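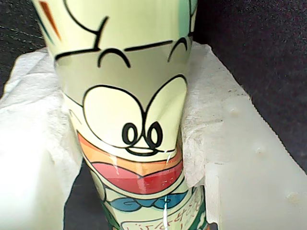
Zirnent tumbler, pale green, cartoon print with blue bow tie.

Brostilberg Tableware
Print and Packing Group: minutes of meeting
December 11, 2023, Grirneswood, upper meeting room

Present: Baltasar Ulloa (chair), Radoslava Tichý (minutes), one member each from Print, Packing and Stores.
Apologies: Purchasing.

1. Minutes of the October meeting
Agreed, with one correction. Under item 4 the tissue weight was entered in the carton column. R. Tichý has amended the file copy.

2. Zirnent tumbler, print
2.1 The group looked at the character print on the pale green tumbler. The artwork wraps round a tapered body, so straight lines in the drawing bend on the cup. Print asked whether the long black line above the eyes should be redrawn with a counter-curve. B. Ulloa preferred to leave it for this run and correct it at the next artwork change.
2.2 The band below the eyes runs from orange at the top to a deeper salmon red. The colour step was accepted. Print to keep one cup as the reference for the red.
2.3 The gloss finish gives a strong reflection over the red area and a vertical glare line lower down. For colour checks the lamp is to be moved to the side and the cup turned until the glare is clear of the bow tie.
2.4 Black outlines: no change to line thickness. Radoslava noted that the outline of the bow tie is the first place to look for poor register.

3. Packing
3.1 First order is 1000 tumblers, of which 200 are to be held at Grirneswood for the spring list. Hrubý will supply cartons for both lots.
3.2 Packing proposed two layers of white tissue against the printed face. One layer had been tried in October and 28 cups came back with rub marks, all on the widest part of the body. Two layers agreed.
3.3 Tissue may be crumpled before use. Flat tissue slides on the gloss and ends up at the base of the carton. Stores asked that the cutting size stay the same, to avoid a second bin.
3.4 Packing to write the new method on one page and hang it above bench 2.
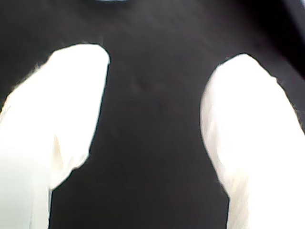
4. Dark surface for inspection
4.1 The dark surface stays in use for checking white tissue and pale print. Frayed edges and loose fibres show on it at once, and they are easily missed on the grey bench top.
4.2 Stores asked for a second piece. Deferred until the January budget is known.
4.3 Lint. Tissue sheds when it is crumpled, and the fibres settle on anything dark. Radoslava had gone over the surface with a dry brush before the last check and found that it moved the lint about without lifting much of it. Packing uses a sticky roller on the sample trays, and the group agreed to try the same 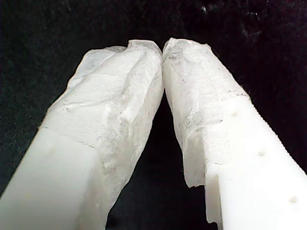 at the start of each shift, with a second pass after any change of tissue. Rollers are already in stock under code 51. Torn or speckled tissue is to go in the waste and not back on the pile.

5. Any other business
5.1 The Hrubý carton drawing still shows the old cup height. B. Ulloa to return it marked up.
5.2 Print asked for the meeting room blind to be mended. Passed to Site.

Actions
Print: set aside red reference cup (2.2), move lamp (2.3).
Packing: one-page method (3.4), roller trial (4.3).
B. Ulloa: carton drawing (5.1).
R. Tichý: send 5.2 to Site.

Next meeting: date to be sent round by R. Tichý.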